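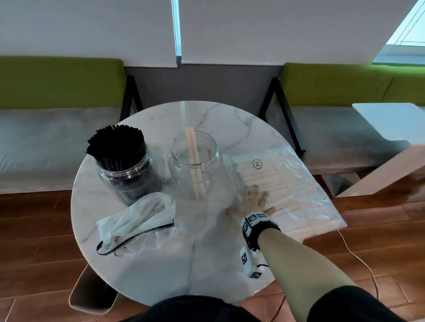 Jars of straws and sticks on the marble-pattern table, with a flat pack of wrapped straws beside them.

Restocking by hand after the drinks machine goes in

When we put an automatic drinks machine into the Fongate café, most of the talk was about the machine. It grinds, steams, pours and rinses itself, and it sends the day's count to the ordering program before we lock up. What was left for us was smaller work: jars, lids, napkins, trash, wiping down, and answering people who can't find the oat milk button. These tips are for anyone running a small café or a staff kitchen where the same change is coming.

Write down what the machine does not do

Before ours arrived, Bilal Hamdan followed one opening shift with a notepad and wrote down every job, including the ones that took seconds. Then he crossed out what the machine would take over. The page that remained became our new task sheet. Straws and stirrers were on it, along with sugar, sleeves and the tip jar. None of these had ever been assigned to a person. Whoever was making coffee topped them up between orders, and that person now has other work to do.

Put a name next to each line for each shift. "Everyone" is not a name.

Filling jars

Wash and dry your hands, or wear fresh gloves. Wipe the table first and let it dry.

Do one jar at a time. Take the pack of sticks to the jar and not the other way around, so you aren't carrying an open jar across the room.

Use clear jars. You can check the level from across the room, and so can customers, who will tell you.

Old stock goes on top or gets used up first. If only a couple of sticks are left, lift them out, fill the jar, and put them back in last.

Don't pack the jar so tight that people have to dig. If pulling one stick brings up three, take a handful out.

Wrapped straws can sit out in their pack for a while, but unwrapped ones should go straight into a clean jar. Keep both kinds away from the steam outlet.

Throw away empty bags before you open the next one. A torn strip of seal looks like nothing on a patterned table and ends up on someone's sleeve.

Getting sticks out of a bag without dropping them

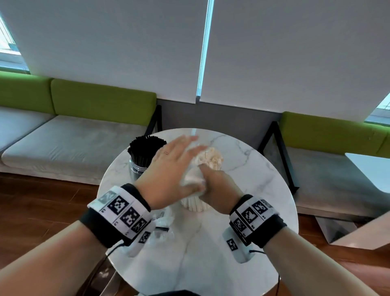

Keep one hand on the bag and the other on the container, and go slowly when the bundle starts to move. A full pack of 500 is heavier at one end than you expect once the plastic loosens. If the sticks spill onto the table, you can use them only if the table was just cleaned. If they hit the floor, throw them out. Valbona Gashi cuts the bag straight across the top with scissors, which works better than tearing it down the side.

For tall jars, tip the jar toward the bag, slide the bundle in and then stand the jar up. Tap it on the table twice to settle the ends.

Let the program count drinks, and check the jars yourself

Our ordering program is Listora. It knows how many drinks went out, and it guesses how many straws and stirrers went with them. The guess was poor at the start. One week in July it logged 309 iced drinks and ordered enough straws to match, but a lot of people had brought their own cups and didn't take a straw. We had boxes under the benches.

What fixed it was a short check at 3 p.m. Someone looks at the jars and the shelf, and enters "full," "half" or "low." The program uses that in place of its own guess. Keep the choices that simple. An early version asked for exact numbers, and people made them up.

If your supplier is set to deliver automatically, ask for a way to skip a delivery. Ours is Aoun, and we had to call them to get it turned on.

What changed for the staff

Hours stayed the same here, and I'd suggest settling that question in writing before the machine is delivered. Mireille Harb had been on the espresso bar longer than anyone, and she did not enjoy the first month. She said she felt like she was waiting on an appliance. She now handles the evening tasting and trains new people on milk, since we still steam by hand for large orders. Shadi Geagea was happy with the change from the first morning. His wrists used to hurt by noon.

Not everyone will want the same jobs afterward. Ask each person separately. In a group, the quieter ones tend to agree with whatever was said first.

Rotate the dull jobs. We swap every 2 hours between floor, restocking and the machine. Refilling jars for ten minutes is pleasant enough, but a whole shift of small refills makes people careless, and they start skipping the wipe-down.

Expect more time with customers. Some staff need a little help with this. Duyên Trương wrote a card with answers to the common questions (sizes, allergens, how to cancel a drink) and taped it inside the cabinet door.

When the machine is down

Keep a kettle, a filter cone and a jar of ground coffee where you can reach them. The service line for our model, the Melen, closes before we do. Practice the fallback once a month, with the machine switched off for the first half hour, and make sure the newest person takes a turn at it.

Write the fault code on paper before you restart anything. It disappears from the screen when the power goes off, and the repair tech will ask for it.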